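Cistel releases version 3 of Tondano motion planning software

3 May 2021

Cistel has today released Tondano 3, a new version of its planning and simulation software for small industrial robot arms. The release is available to all customers with a current licence and can be downloaded from the customer portal.

Tondano is used to plan and check the movements of a robot arm before they are run on the real machine. A user sets up the arm, its tool and the work area on a desktop computer, gives the start and end points of a task, and receives a path that can be sent to the controller. Until now, planning and simulation were two separate programs that passed files between them. In Tondano 3 they run as one.

The main change is in how paths are worked out close to other objects. Earlier versions put a single safety margin around the whole arm, so the planner often refused to move a tool into a tight spot even when there was room for it. Users can now set a margin for each link and for the tool separately. A wide margin can be kept on the elbow and forearm while the tool tip is allowed to come within a few millimetres of a part.

The collision checker has been rewritten as well. It now tests the full sweep of the arm between two points, where the old checker tested a series of fixed positions along the way. Before release, Cistel ran the planner against a set of 3763 stored tasks, made up of customer problem reports and cases written by its own test team. All of them are rerun each night, and any task whose result changes is held for review before new code is merged.

Other changes in this release:

Tool shapes can be imported directly from common CAD formats, including tools with more than one moving part.

Planned paths can be replayed at any speed, stepped backwards and saved with notes.

The room around the work cell can be modelled, with walls, furniture and lighting, so that camera positions can be tried out before anything is fixed in place.

Project files are now plain text and can be kept under version control.

Error messages give the joint and the time at which a limit was reached.

The room model was added at the request of Ketilsson, an integrator that fits robot arms into existing workshops and laboratories. Ketilsson used a trial build of Tondano 3 from December onwards on 19 installations, and its reports led to changes in the lighting settings and in the way shadows are drawn on shiny work surfaces. Cistel has published the resulting settings as a starter project, which is installed with the software.

Tondano 3 works with controllers from the Skasine range without extra software. Support for other controllers is through the existing driver kit, which has not changed – drivers written for version 2 will load in version 3 but should be recompiled to make use of the separate link margins. Project files from version 2 are converted when they are first opened. The original file is kept alongside the new one.

Some older features have been removed. The text-only planner is no longer included, and scripts that call it will need to be moved to the new command line tool. A guide to the commands that differ is part of the manual. Version 2 will receive fixes for serious faults until December, after which no further updates are planned.

The software runs on Windows and Linux. A separate graphics card is recommended for the room model but is not needed for planning alone. The standard licence covers one workstation, and site licences are offered for up to 200 workstations. Prices are the same as for version 2, and teaching licences remain free of charge for schools and colleges.

Requests for a trial licence, and press enquiries, can be sent through the contact page on the Cistel website.

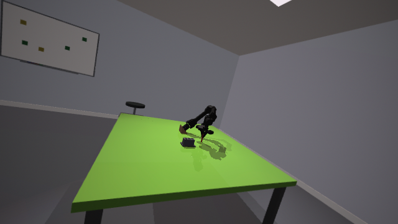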